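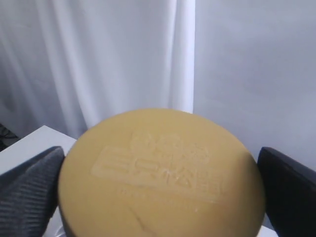 How do you make a brand mark readable when it has the same color as the thing it sits on? You raise the letters a little from the surface and let the light from the side do the work.

Speaker notes, Hwa-young Sung
Packaging evening, Fri 22 November

Slide 1. Leave it on the screen while people sit down. Say good evening and thank Agyeman for the room. Do not start with my job history, it was too long in April.

Point to the disc. It is round and flat, mustard yellow, and the mark is in the same yellow. Ask the room who can read it from the back row. Wait for the answers. The four characters are 三只松鼠, Three Squirrels. Over them is a rounded emblem, and it looks like a small squirrel or another animal.

Say: I find the characters first, then the emblem. The characters are large and they have their own raised panel, a little tilted. The pale lines along the edges are only light. There is no second color.

Then the weak place. Under the panel there is a line of very small text, and I cannot read it here. The relief is too shallow for letters of this size. Many of us make this mistake, I made it also, with the Vina soap lid. Tell the Vina story, but short: the client asked for the full address on the lid, we molded it, and at the shop it looked like dust.

If somebody asks what the disc is made of: I do not know. The surface looks smooth and not shiny, a bit like waxed cheese. Let them guess, it is a good moment for laughing.

Slide 2, only text. Our small test for Jovutum. We showed embossed lids to 82 people, each person for 6 seconds. 60 of them could name the brand when the letters were large. Do not give more numbers, the report is with the organizers.

Slide 3, only text. Advice for the designers:
Keep the small text for a printed label.
Look at the sample under a shop lamp and also near a window.
A matte surface is easier to read, a shiny one gives reflections.
Scratch the sample a little and look again. A dark line, like the scratch or crease low on the yellow disc, is seen before shallow letters.

Questions. Ask them to speak slowly, please. Give back the microphone to the person at the door.

Related items
Raised letters on soap: notes from Vina
Uvance lid samples, list of 623 molds
Choosing a matte finish
Small text on food packages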